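Visit report: the Laltden water treatment works, open day
July
By Callum Yeoman

The Laltden works opened its gates to the public for one day in July, from 9 am to 4 pm, with guided tours leaving on the hour. I joined the 10 am group. The plant supplies the town and the valley villages, and had not been open to visitors while the new filter building was going up.

Parking was in the lower paddock, with a gravel path up to the site office. Visitors signed in, were given a hard hat and a vest, and were asked to leave large bags behind the counter. Enclosed shoes were required. Two people in my group had come in sandals and were lent gumboots.

Our guide was Henrik Reuter, the operations supervisor. He began at the raw water inlet, where river water passes through a coarse bar screen and then a finer travelling screen. The bar screen is raked by hand in autumn, when the leaf load is heaviest. From there the water goes to a flash mixer, where alum is dosed. Reuter said the dose is set from a jar test done each morning and trimmed through the day on turbidity.

The clarifiers are the oldest part of the plant. There are two, both circular, with a central feed well and a slow rotating scraper. The concrete was patched and sealed two winters ago and the repair line is plain to see just above the weir. Sludge is drawn off to a lagoon behind the works and dried over summer. The weirs had been levelled recently, and flow over the one nearest the walkway was even all the way round.

The filter building was the main reason I went. It holds rapid gravity filters with sand over graded gravel, and the control valves are by Conach. The old valves were manual and took one operator most of a shift to work through. Backwash is now started from the panel, with air scour first and then water. We were shown one complete wash from the gallery. The noise during the air scour is considerable, and Reuter waited until it was over before taking questions. Wash water is settled and returned to the head of the works.

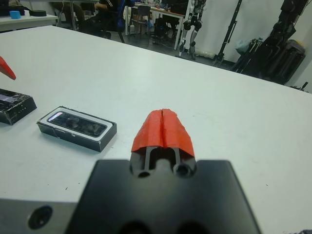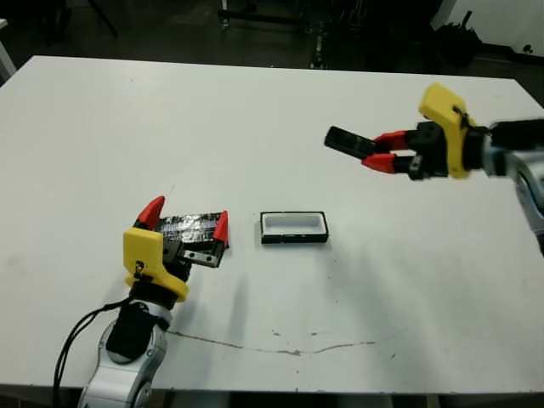
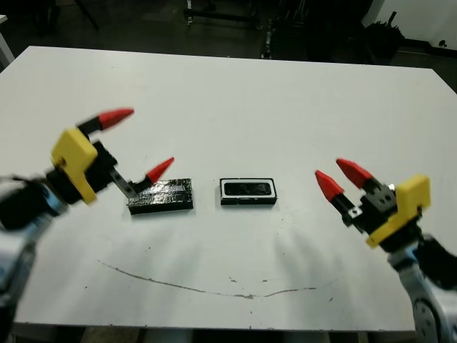
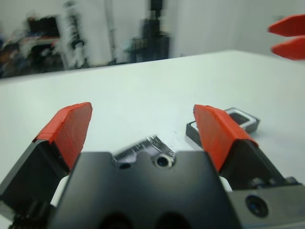 Treated water passes to a contact tank for disinfection. The works uses sodium hypochlorite, delivered by tanker and held in a bunded store. The previous system used chlorine gas, and the old drum room is now a workshop. Contact time is governed by a baffle arrangement in the tank, and there was a cutaway drawing of this on the wall. It was the best drawing of the day and would have been better placed at the start of the tour.

The high-lift pumps are in a separate hall. They are Hollmann units on variable speed drives, arranged as two duty and one standby. The storage reservoir above the town holds 2,594 cubic metres. I asked how much of that is kept for firefighting and was told 2,000 cubic metres is the level below which an alarm is raised. The rising main is 80 years old in its lower section and is due for relining. No date was given.

Monitoring runs on a Triris system, with trends for turbidity, pH and chlorine residual on one screen. Lieselotte Ehlers showed us the laboratory, which is small and very tidy. She ran a chlorine test with a colour comparator and then with the bench meter, and the two agreed. Visitors were invited to bring a sample of their own tap water, though this was not mentioned on the flyer and only one person had.

The tour took 70 minutes against an advertised 45. The pace was fair, but there was nowhere to sit and much of the route is open mesh stairs. Anyone with a bad knee should ask for the ground-level route, which skips the filter gallery. Tea and a sausage sizzle were available near the office - cash only.

Two matters I would have liked covered were taste and odour control in late summer, when the river is low, and what happens to the works in a long power cut. There is a diesel generator beside the pump hall, but we walked past it without stopping.

Last updated: July

Comments

Aled Ruddock
I was on the 1 pm tour and we did stop at the generator. It runs the low-lift pumps and dosing but only one of the high-lift pumps. Fuel is checked monthly.

Helmut Ostermann
Was the lagoon open to walk around? I worked on the original sludge line and would like to know if the penstock is still there.

Callum Yeoman
Helmut - no, it was fenced off and we only saw it from the clarifier walkway. I could not make out a penstock from there.

Aled Ruddock
Agree about the stairs. My father took the ground-level route and was happy with it, although he missed the backwash.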